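Robot operator and safety tester wanted (two-arm rig, paid, on site)

Posted July 10, 2026

Hi! I run the small test floor at Neleck, and I'm looking for one person to join me for a contract of 52 weeks. I'm going to tell you up front why the job exists, and it's a bit of an embarrassing story, so bear with me.

Back in February we had a fault on our two-arm rig. An operator was teaching the arms to pass a part from one hand to the other, pretty ordinary stuff, and she let go of the enable switch to stop them. One arm stopped. The other one kept going for 2 seconds, swung across, and hit its partner at the wrist hard enough to crack a finger housing. She was standing outside the tape, thank goodness, and she wasn't hurt. But she'd been inside it a minute earlier, clearing a dropped part, and I still think about that more than I'd like.

We shut everything down and spent weeks on it. The short version is that each arm had its own stop signal, and one of those signals was going through a software queue that could back up when the logging got busy. So on a quiet day you'd release the switch and both arms would freeze, and on a busy day one of them might finish its thought first. It had passed every check we ran, and every check we ran was on a quiet day (my fault, I wrote the checks). The stop line is hardwired now, to both arms, and nothing in the software gets a vote.

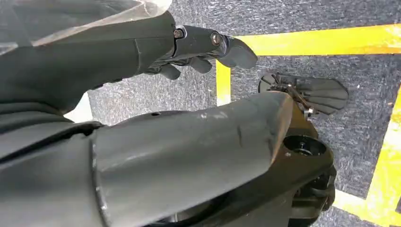
So now I want somebody whose main job is trying to break it again before we let operators back to full speed. We're at reduced speed until over 2000 stop tests are logged and signed, and I can't do those by myself and also run the place. You'd do stops in every pose we can think of: arms crossed, arms low, hands near the floor, one holding something, both holding something, logging going full blast. You'd write down what happened each time, including the boring ones. Please be a person who writes down the boring ones!

The rest of the week you'd be operating. We do handover and pick-and-place work for a client project called Cirnum, and there's always a backlog of it. You'd also help me with the Monday-morning kind of stuff that comes around every single day here: going over cables, checking fasteners, replacing floor tape when it lifts.

What I'm hoping for:

Some hands-on time with machines that can hurt you. Robots are great, but I'd be just as happy with a press, a forklift, a lathe or stage rigging.
You can read a wiring diagram, or you can get there with a little help.
Comfortable on your feet and down on the floor for a good part of a shift.
Willing to tell me I'm wrong, out loud, with the rig running or not. Anybody here can call a stop and you'll never be asked to justify it.

You don't need a degree, and you don't need to code. If you can do a little scripting I'll find you plenty of it, but I'd rather have careful than clever for this one.

The contract is full time, day shifts only, no overtime expected. You get two weeks of paid training before you go anywhere near the arms under power, and there's a sign-on payment of $300 to cover boots and safety glasses, which you keep. Hourly pay depends on experience and I'll give you the number on our first call so you don't have to sit through three interviews to hear it.

We're in the Faulkner building on the Anden side, ground floor, and there's a bus stop out front. The entrance and the test floor are step free. If you need something changed about the setup to do the work, tell me and we'll talk it through.

To apply, send me a page or less about a time a machine did something it shouldn't have and what you did next. I don't care if you handled it well, I care that you noticed. A resume is fine too but I'll read the story first. If you'd like to read our full report on the February fault before you decide, just ask and I'll send it over, wiring drawings and all.

Use the contact form on the Neleck jobs page and put "stop tests" in the subject line so it lands with me. I answer everybody, though it sometimes takes me a few days.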